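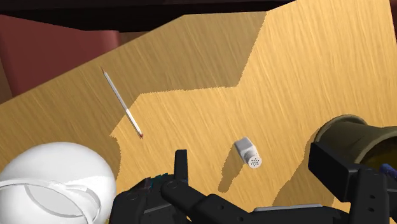 Salt shaker on its side, gripper close by.

2023-08-10

A long evening at the desk again, with the window open and the tea going cold beside me, and I don't mind a bit. The simulated dining room has been growing since July, and I have become fonder of that golden table than of the one I eat at! Tonight was meant for the wrist view and nothing else, but I got caught up in the shadows, which still have those stair-step edges. Mared says to leave them until the grasping is sorted, and she is right, as she usually is, but I gave them 35 minutes anyway.

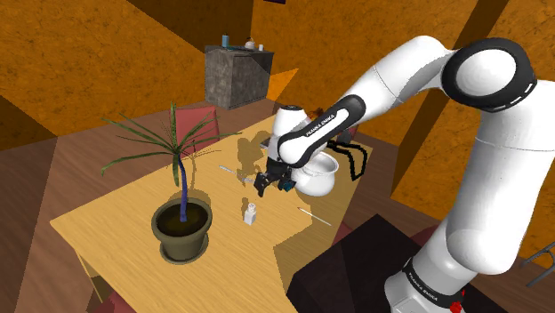

Then Braulio called to ask how the arm was getting on, and we talked for ages (mostly about his tomatoes). He thinks I should slow the whole thing down near the tabletop and let the fingers settle before they close. I wrote that on the back of an envelope and then lost the envelope.
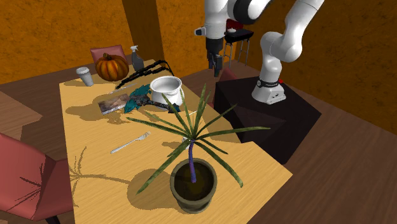

I'd still like more clutter, the kind a real family leaves lying around after supper. Estrella has promised me a list from her own kitchen. Run 43 is saved under the Zarkarley folder and I'll start 44 after breakfast, if I can remember what was on that envelope.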